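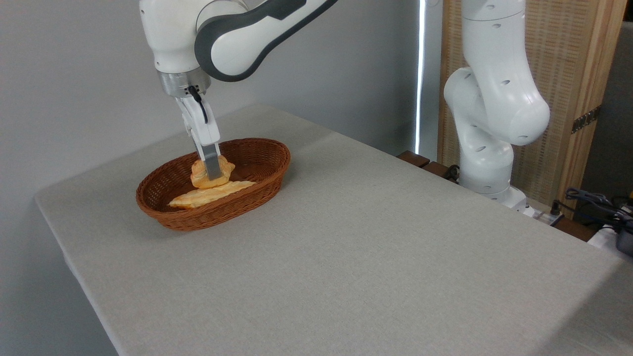
Pastries in an oval wicker basket on a linen-look tablecloth.

Visit report: Restidwood flour mill, Rirkthorpe

The mill opens to the public once a year, in March. Groups go through in batches, starting at 9 am, and the full circuit takes 45 minutes. Ear plugs and hair nets are issued at the gate. Open-toed shoes are refused, and two people in our group were sent back to the car park to change.

The tour follows the grain. Wheat arrives by truck and is tipped through a floor grate into the receival pit. A sample is drawn by probe before tipping and tested for moisture, protein and screenings. Loads that fail on moisture are turned away. The rest is lifted by bucket elevator to the silos, which are concrete and date from the original build. The newer steel bins beside them hold screenings and bran.

Cleaning takes up more of the building than I had expected. The grain passes over a magnet, a sieve separator, a destoner and an aspirator before any water is added. It is then dampened and left to stand so that the bran toughens and comes away in larger flakes. Soft wheat stands for a shorter time than hard. The tempering bins are fitted with sight glasses, but dust on the inside made these hard to read.

The roller floor is the loudest section and the guide stopped talking until we were through it. There are 4 break passages, each with fluted rolls turning at different speeds, followed by the smooth reduction rolls. Stock is blown back up to the plansifters after every pass. The sifters hang on flexible rods and swing in a tight circle. Standing on the floor beneath them, the vibration is noticeable through the boots.

A display board on the stairs gives the height of the building, the history of the rolls and a flow diagram. The diagram is out of date, as it still shows a purifier that was removed when the Rinine line went in. Rinine is the mill's name for its pastry flour, a low-protein grade sold mostly in bulk. Patrício is the bread grade and makes up the larger share of output. The board lists 1,840 bags as the capacity of the packing shed floor.

Packing was stopped for the day. The bag placer and the sewing head could be inspected from behind a rail, and the palletiser was locked out with tags on the isolator.

The test bakery was left until the end. It runs a small deck oven, a spiral mixer and a dough sheeter, and bakes from each batch before release. Results are recorded on a card that goes with the retained sample.

Parking is on gravel beside the weighbridge. There are stairs throughout and no lift for visitors. The shop by the gate takes cards and sells both grades in small bags.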